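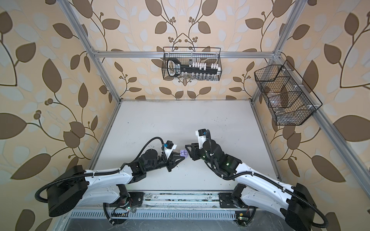
White tabletops! I have been wanting to do a thread on these for ages and today is the day. I mean plain, flat, off-white work surfaces with no pattern and no wood grain, the kind you can put a tiny thing down on and find again. Look at the rounded purple piece near the middle and how fast your eye goes to it. Then look for the tiny white item on the same table and you'll see the one big catch, which I'm getting to.

25/08/2019, for anyone who finds this later and wants to know how old my opinions are.

Background: I fix up and sort small stuff at home. Toy parts, game pieces, buttons, the odd zipper pull. For years I did it on a brown dining table with a very busy grain and I lost things every single time. Small brown things, small gray things, one clear plastic stud that I am still kind of sad about.

In April I switched to a white top and wow. Everything colored just jumps out. Lavender is my favorite on it — soft enough to be pretty, strong enough that you never have to hunt. Mint is good too. Pale yellow is the worst of the colors, it sort of melts away after dark.

OK so the catch. White on white. If you work with white pieces you need a mat or a tray in another color. I keep a dark blue Seltus tray at my left hand and anything white goes straight in there, no exceptions, not even for a second while I grab the tweezers. (Guess how I learned that.)

Let's talk scuffs, because people message me about this more than anything. Yes, white tops mark up. The one in the photo has faint marks and smudges on it and I think it looks great! It looks like a table where stuff gets done. Mine has a gray streak from a metal ruler that I've stopped trying to get off.

What I do clean, I clean with a damp cloth and one drop of dish soap, then a dry cloth. Pencil comes up with a regular white eraser. Rub lightly and in small circles or you get a shiny spot, and the shiny spot bugs you more than the pencil ever did.

Please skip the scrubby side of the sponge. I used it once on a corner and that corner now picks up dirt faster than the rest of the table. Same for gritty cleaning powder.

Frames! A silver aluminum frame with a white top is such a good match. I love it around the edges of a surface like that, so clean and bright. I went with a kit called Trunik and put it together in the spare room on a rainy afternoon with one hex key and a lot of snacks.

Very useful thing I figured out halfway through: leave all the bolts a little loose until the whole frame is standing. I tightened mine corner by corner the first time and ended up with a table that rocked. Took it apart, started over, left everything loose, squared it up, then tightened. Solid as anything now.

My favorite part is the rail across the back. I added one to mine low down, just above the surface, and it changed how I use the table. Round things don't roll off behind anymore. Beads, wheels, marbles, they just stop there and wait for me.

Cost, since three of you already asked. The top was 95 dollars, a Grisen board the shop cut to size for me. The frame was more than that, and I'm not adding it up in public. You can absolutely start with only the board on top of a table you already own. I did that for weeks and it was lovely.

If you do lay a board over an old table, put something grippy under it. I used a roll of drawer liner cut into strips. Without it the board slides every time you lean on it, and then so does whatever you just lined up.

Light matters a lot more on white than on brown. One lamp straight above gave me a bright glare patch right where I work. Moving it off to the side fixed that, and the small shadows help you spot little things. Even a flat button throws a thin dark line when the light comes in low.

Also check your bulb. Mine was a very yellow one and everything on the table looked like weak tea. I swapped it for a plain daylight one and could finally tell cream pieces from white pieces. Big day for me!

How I set the table up before a sorting session: clear it all the way, wipe it, then bring out one bag only. The pile goes in the center with space all the way around. I used to start at the edge nearest me and kept knocking things into my lap.

And I do one piece at a time now. Pick it up, look at it, put it where it lives. It sounds slow but my big box (1336 pieces, I wrote it on the lid after the inventory from hell) went quicker this way than any other method I've tried.

For storing what I've sorted I use the shallow Panyasiri boxes with the clear lids. They stack well and the lids stay put. I only wish they came in a size between tiny and huge. If anyone knows of a middle one please, please tell me.

A few of you asked about gray tops instead. I tried a light gray sample for a while and it's a nice compromise if you handle lots of white things. Purple still looks good on it. I just missed the brightness, and the room felt smaller somehow.

Next up is a strip of dark felt along the front edge for the white pieces, so I can retire the tray. I've got the felt, I haven't got the right glue. Suggestions welcome, and send me pictures of your tables, scuffs and all — I want to see them!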